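Skaltmont opens its doors to Piranska, a new range of hand-finished table oils and waxes

Tue 20 March

For immediate release

Hello from Skaltmont! I'm Gwendolyn Nguyen-Tran, I run the place, and I've been told a press release ought to be written by somebody who sounds like a newspaper. I tried that on Monday and it was dreadful, so you're getting me instead.

The news is this. After two years of mixing, rubbing, sniffing and starting again, we're launching Piranska, our first range of care products for tabletops. It goes on sale today from our shop and from our website, and trade customers can order from the same place.

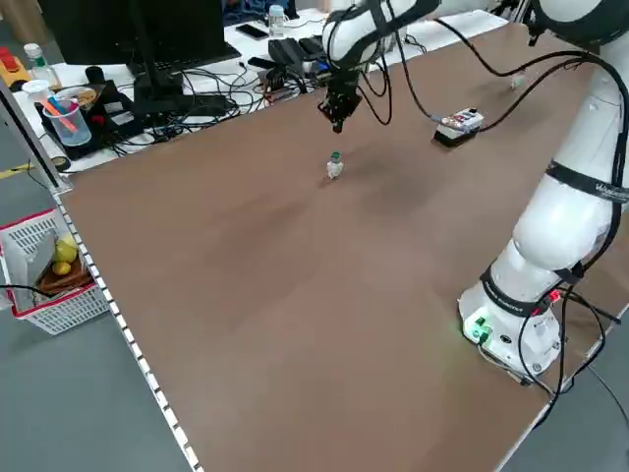
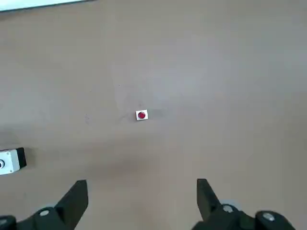 If you've ever bought a second-hand table you'll know the feeling of getting it home, putting the kettle on and then seeing it properly for the first time in daylight. My own kitchen table came from a house clearance and I was so pleased with it that I didn't look at the top until I'd got it through the front door (which took two neighbours and the removal of the door). Small marks are what most people write to us about, far more than the big dramatic burns and splits. A brown top with a matte surface, like the one in both pictures, is the sort we get asked about most, and the second picture has the little specks and scuffs and that pale, hazy smudge that people describe to me over the phone. They nearly always apologise for it, too. Please don't! A table that gets used is going to look used, and Piranska is meant for keeping it nice while you carry on eating your tea off it.

There are four things in the range to begin with. The Everyday Soap is a liquid you dilute in warm water, and it's for the weekly wipe-down. The Light Oil is for bare or previously oiled wood. The Soft Wax goes over the top of the oil if you'd like a bit more protection, and the Spot Paste is a small pot for rings and scuffs on waxed tops. None of them will make your table shiny. I can't stand a shiny table, and I'm afraid the whole range reflects that.

We tested everything on other people's furniture, with their permission. Last September we put out a call for households who'd try the products at home for the winter, and I thought we might get a couple of dozen replies. We got 831! We couldn't possibly make that many test kits in the back of the workshop, so we picked 128 homes with as wide a mix of tables as we could manage, and sent each one a box, a cloth and a rather long form. The forms that came back are wonderful. One family wrote theirs in crayon. Another sent a full page about the dog, who had licked the soap lid and then gone off the idea.

A good deal changed as a result. The soap smelled of lavender at first, and so many testers said it reminded them of a drawer liner that we took the scent out altogether. The wax was too stiff in a cold kitchen, so it's now softer and comes in a wider tin that you can get a cloth into. And the Spot Paste nearly didn't happen. I wanted to drop it last autumn, the testers wanted to keep it, and they won.

A word on what it won't do. If your top is varnished or lacquered, the oil has nowhere to go and will sit there feeling sticky until you wipe it off again, so stick with the soap. If it's laminate or painted metal, same answer. Deep scratches need a proper repair. And if you don't know what your table is made of, try a dab of whatever you're using on the underside first and leave it overnight before you go any further.

The tins and bottles were designed by our friends at Zallus, who also did the labels. I asked for something you wouldn't feel the need to hide under the sink, and they came back with a dark green tin that I now see being used around the workshop for screws, teabags and, on one occasion, soup. Empty bottles can be brought back to the shop and refilled at a lower price.

We've also got a stockist already, which I'm very chuffed about. Ratanaporn, the homeware shop, will be carrying all four products from next week and will have a table by the window where you can have a go with the wax yourself. Wear something old.

The first batch is 2,243 tins and bottles in total, all filled by hand, and I have the sore wrist to show for it. We'll be making a second batch as soon as the shelves start to thin out. If something's out of stock when you look, leave your email on the product page and we'll write to you once, when it's back, and then leave you alone.

Members of the press who'd like a sample, a chat or a go at filling tins are very welcome to get in touch through the contact page on our website. Please say which products you'd like to try and what sort of table you have. Product photographs and a full list of ingredients are available on request.

About Skaltmont

Skaltmont repairs and refinishes household furniture, mostly tables and chairs, and runs a small shop at the front of the workshop. Piranska is its first range of products.

Press contact: Gwendolyn Nguyen-Tran, Skaltmont

ENDS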